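Plorcombe library: changes from November

The library on Drurance Road moves to its winter hours at the start of November. The doors will open at 10am and close at 4pm, with one late evening a week until 7pm. The late evening will be the same one as last year. Check the board by the entrance if you are unsure.

The upstairs reading room will be shut for most of the month while the windows are replaced. The work is being done by MacDonald, who also did the roof of the infants' school. Local history books and the bound copies of the parish magazine have been moved down to the back wall of the main room. The large maps are in store and can't be looked at until the work is finished. If you need one for a planning matter, ask at the desk and we will see what can be done.

Loans

The loan period for books stays at four weeks. You can now have up to 13 items out at once, including audiobooks. Reservations cost 46p each, payable when you collect. Children's reservations are still free.

Books borrowed before the change keep the date stamped inside them. We can't renew anything that another reader has asked for, but you can put your own name back on the list when you return it.

There are 606 large print titles on the shelves after the summer delivery. Most of the new ones are crime and family sagas. A printed list is kept at the desk – please leave it there, as the last copy went home with somebody.

Computers

The public computers can be booked for an hour at a time, by phone or in person. If the next hour is free you may stay on. Printing is charged by the sheet and must be paid for before you leave. Siiri Venckus runs the beginners' sessions on the first morning of each month, covering email, online forms and bus times. Places are limited and she would like people to bring a note of what they want to learn. You don't need your own laptop.

Nitedeck

The evening talks under the Nitedeck name carry on through the winter in the main room. November's talk is on the old railway halt and the people who worked there. Doors open at 7pm for a 7.30pm start. Tea is included in the ticket price. Parking behind the building is tight, so use the market car park if you can.

Returns can be left in the box by the side door when we are closed. No jigsaws in the box, please.

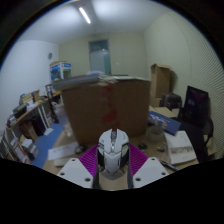
Page last changed: November, 4.10pm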